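Review: the Greltow hand-held gripper in a student automation club

The Prudska School automation club has completed one term of work with the Greltow hand-held gripper, a manually operated tool that records grasping tasks for later use in training a robot arm. The unit was purchased from the club's equipment allowance following a recommendation by the supervising teacher, Gholamreza Kordestani. This review is intended for other schools considering a similar purchase.

The club has 12 members, aged between fourteen and seventeen. Their project for the year concerns household tidying: the handling of clothes, cloths and small soft items, recorded in ordinary rooms at home. Soft goods were chosen as the subject after the previous year's entry for the Courtois student competition, which dealt only with rigid blocks and was marked down for limited scope.

Assembly took members a single session. The instructions are clear, although the section on calibration assumes knowledge that younger pupils do not yet have. The yellow fingers grip folded cotton well. Thin fabrics are less reliable, and members found that a slow approach gave better results than a firm squeeze. 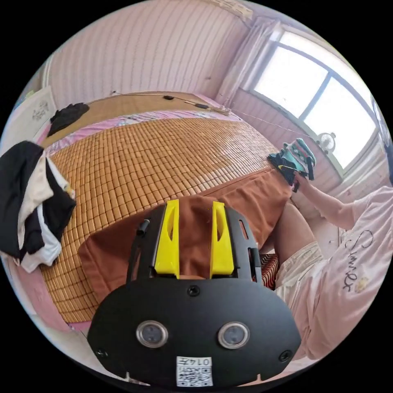

Comfort is acceptable for short periods. Several members reported a tired wrist after 20 minutes or so of continuous use, and the club now asks that the tool change hands between recordings. The wide-angle camera takes in most of a small room, and families should be told this before any work is done at home. A consent form was issued to each household.

By December the club had gathered more than 600 recordings. Of the first set, a considerable number were discarded on account of strong light from windows, a matter on which the manual is silent. The Flilurov software supplied with the tool sorts and labels recordings adequately but is slow on the school's older computers.

Replacement fingers are sold in sets of 6. The club has so far required one set.

The Greltow is recommended for supervised groups of secondary age. Schools should allow for additional storage and should prepare their own calibration notes. Copies of the Prudska notes may be requested from Mr Kordestani through the school office.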